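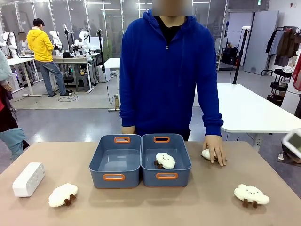 Last edited in October, 11:40 pm

Okay, so I said I'd write in here every night of the glaze tests and I've skipped most of them, but tonight I have things to say and I'm too wound up to sleep anyway.

The kiln is cooling. I am not allowed to open it. I have walked past it maybe nine times with a flashlight like a kid on Christmas Eve, and each time I've told myself I'm only checking that the studio door is locked (it is, it was, it has been since dinner).

What's in there: the big platter, the tall bottle with the crooked neck that I decided to love, all the little test tiles, and the lidded jar for the Dorkovness show. The jar is the one I'm scared for. I threw it three times before I got a lid that sat right, and then I went and put the new copper red on it, which any sensible person would have tried on a mug first. I did try it on a tile. The tile came out liver-colored. So of course I put it on the jar!

Tài thinks I should have used the old celadon and gone to bed. Tài Tiêu has fired more pots than I've eaten hot dinners and is nearly always right, so I'm writing it down in case I need to apologize tomorrow. We had a long talk on the phone about reduction, when to start it and how heavy, and I took notes on the back of the Vumik invoice, and now I can't read half of it. One line says "don't chase the flame," or possibly "don't choose the frame." Both seem like decent advice.

Speaking of the invoice. 60 dollars for shipping on one bag of feldspar! I wrote to them. I was polite. I'll order from Santoro next time, even if their bags always have a split corner and I end up sweeping it off the truck bed.

The firing itself went fine until the last stretch, when the temperature just sat there. I'd look, write it down, go do something else, look again, same number. I cleaned the wheel. I reclaimed two buckets of the dark clay. I ate crackers standing up. Then I nudged the damper in a hair and off it went, and the cone finally bent with the pyrometer showing 2,678 at the top. That's higher than I've ever seen it read. I think the thermocouple is lying, it's been reading hot all year, and cone 10 was down but not puddled when I peeked. If it's telling the truth then I have made a very expensive glass pancake and we'll all find out together.

Also I wrote to Cirusari about the spring residency. I've had the email sitting in drafts for weeks. The stipend is 3,000, which would cover the new shelves and a bit of the rent, and I'd get to use their salt kiln, and I've wanted to do salt since school. I said I'd make the series of bottles, the ones with the pinched shoulders, and then I attached the wrong picture and had to send a second email with the right one. Very professional. It's gone now, anyway.

Things for tomorrow: grind the shelf with the drip on it, sieve the white slip again, call the gallery back about plinth heights (they want them low, I want them low-ish). Don't open the kiln before lunch. I mean it. Not even the top peep.

My hands smell like wax resist. Going up.

Search this diary
Enter keywords Go

Recent entries
The lid fits, the lid fits
Wedging with a bad shoulder
Copper red, first tiles
Why I quit using that blue
Sorting the bisque shelf
A bottle with a crooked neck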